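Ticket 363 – licence tracker not pulling new dispensary permits
Status: open, waiting on Bittencourt

Watchlist for cannabis stocks stopped updating about 7am. Prices fine, permit counts by state all stuck on yesterdays figures. Fakia feed shows green.

Tried so far:
- logged out, back in – no change
- cleared the state filter, re-added 5 states. Two came back, rest blank
- swapped to the backup feed (Flulen). Same blanks

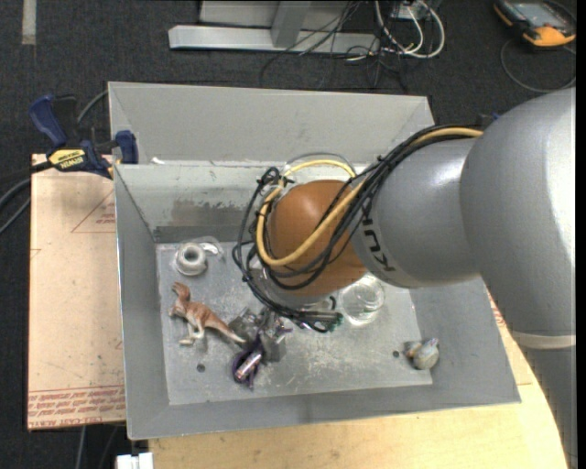
Arm over the metal bin, cables along the top

Update, 11.40. Looks like the states that changed thier permit page layout are the ones failing. Old layout still reads ok. Growers and shops now in one table so the import skips the lot. Have asked Bittencourt for a new column map.

Workaround – type the counts in by hand under Holdings > Notes. Don't press Refresh after, it wipes them. Dividend screen not affected.

Will leave open till the overnight run goes through.

Recent tickets
Ticker shows twice after share split
Export to spreadsheet drops the pence
Price alerts arriving late

We use cookies to keep you signed in. Accept | Settings
© Brekomlow Support | Contact us | Back to top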